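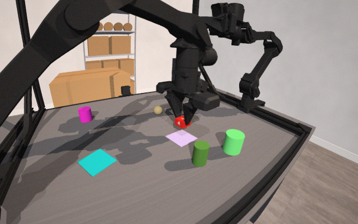
Home | Forums | Vinyl & Reissues | Search | Log in

Nedine 12" repress - anyone ordered?

dubplate_dan
So Grernurholm are finally repressing the first Nedine 12" in January. 500 copies, black vinyl, same two tracks plus a Llewellyn edit on the flip. I paid silly money for an original years ago and I'm still buying this one, ha.

marzipan
Ordered! The Llewellyn edit is the whole reason for me. He played it out last summer and the room went nuts (me included) - that long drum intro is perfect for mixing.

slowfade77
Have to disagree, the edit drags. It sits at 114 bpm and loses all the swing of the original. And $30 for a single 12" before shipping? No thanks.

dubplate_dan
Slower is fine by me, I play warm-up sets mostly. Can't argue on the price though.

kettle
Does anyone know who cut it? My copy of the Grernis album on the same label had awful sibilance on side B.

marzipan
Glenys Wogan did the cut, it's on the label's page. She did their last two and both sound great to me.

slowfade77
The last one was way too quiet. I had the gain cranked all night.

kettle
OK, in for one anyway. The original run was up to 2,000, wasn't it? No idea why they only did 500 this time.

dubplate_dan
Pressing costs, I'd guess. Shop near me is getting a box, will ask them to hold you one if you want - PM me.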